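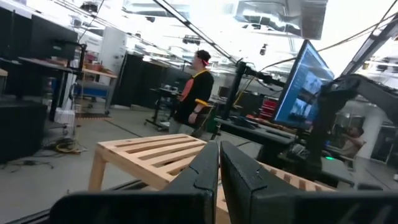
Every few years somebody rediscovers the slatted pine bench and tells the rest of us it will solve a workshop. It is cheap, it is light, it doubles as a low table, and if you believe the people who sell them it will outlive your knees. I have my doubts, and after a winter of living with one I have more of them.

The pitch, as Gyula Kocsis put it in our last issue, is that a bare pine bench on a concrete floor is all the furniture a shared room needs. Sit on it, stack on it, drag it out of the way when someone wants the space. Gyula bought his from Nyitrai and has been recommending the same model to anyone who stands still long enough.

My first complaint is the gaps. A slatted top is a fine idea outdoors, where rain has to go somewhere. Indoors, what goes through the slats is screws, pencil stubs, drill bits and the little hex key you were holding a second ago. I have spent more time on my hands and knees under that bench than I ever spent sitting on it. Gyula says to put a tray on top. Fine, but then I own a tray and a bench, and a plain solid table would have done the job of both.

Then there is the height. It's too low to work at standing up, and working at it sitting down means finding something lower still to sit on. As a place to put on boots it is very good. I will give it that.

And pale pine on gray concrete marks if you look at it sideways. The Andenari catalog calls this "character." I had a ring from a coffee mug by the second day and a long black scuff by the end of the week, and sanding between slats is a miserable way to spend an evening. Oil helps a little. Two members swear by hard wax, though neither of them could show me a bench they had used it on.

What I would rather see people spend money on is things with wheels. A stand on casters goes where the work is and leaves again, and a chest of drawers keeps small parts off the floor to begin with. The folks over at the Fatgate workshop switched to rolling stands last February and, as far as I can tell, have not missed their benches.

Gyula has been offered equal space to reply. In the meantime, anyone who wants a lightly scuffed bench can have mine for 5 dollars, picked up from the Skumgate side door. Bring a friend for the other end, and check underneath it for my hex key.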